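Home | Advice | Doors and Windows | Contact

Print this page | E-mail this page

How to Ease a Sticking Internal Door

Korlow Housing Association asks tenants to carry out small adjustments to internal doors themselves where they feel able to do so. Front doors, communal doors and fire doors must not be altered under any circumstances. If a door has a self-closing device, please leave it alone and telephone the repairs desk, quoting extension 2883.

Finding the cause

Open and close the door slowly several times. Note where it rubs. A door that catches at the top corner on the handle side has usually dropped on its hinges. Rubbing along the whole of one edge points to swelling, which is common in damp months and often cures itself by May.

Tightening the hinges

Support the open door with a wedge pushed gently under the outer corner. Tighten each hinge screw by hand, starting with the top hinge. If a screw turns without gripping, remove it, pack the hole with a glued sliver of softwood and leave it to set overnight before refitting. Do not use longer screws unless you know what lies behind the frame.

Easing the edge

Rub a candle or a little dry soap along the part that catches. Where this is not enough, use 80 grit paper wrapped around a flat block and work along the grain, trying the door after every few strokes. The finished gap should be 2 mm along the side. Bare wood should be sealed on the same day, or it will take up moisture and swell again.

Checking the latch

A door may close freely and still fail to latch. Loosen the two screws of the strike plate, move the plate slightly and try again. Stiff lever handles in Valtura and Clurent fittings may be treated with a dry lubricant — oil should not be used, as it collects dust. Replacement handles are supplied from the Lui Road stores on payment of a deposit.

When to call us

Please report any door that has split, that has come away from its frame, or that prevents a person from leaving a room. Such repairs are normally attended to within 22 working hours.

Comments (3)

mossbank: Candle wax did the job on our bathroom door. Thank you.

T22: Does the same apply to cupboard doors?

hallway_end: The overnight wait for the glue is worth it. I rushed mine and had to do it twice.

Back to top | Previous | Next
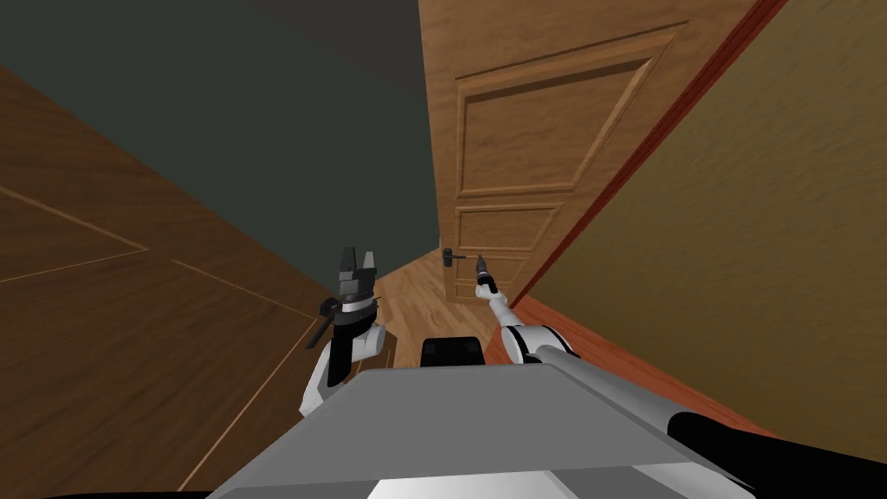 A panelled internal door with a lever handle, partly open.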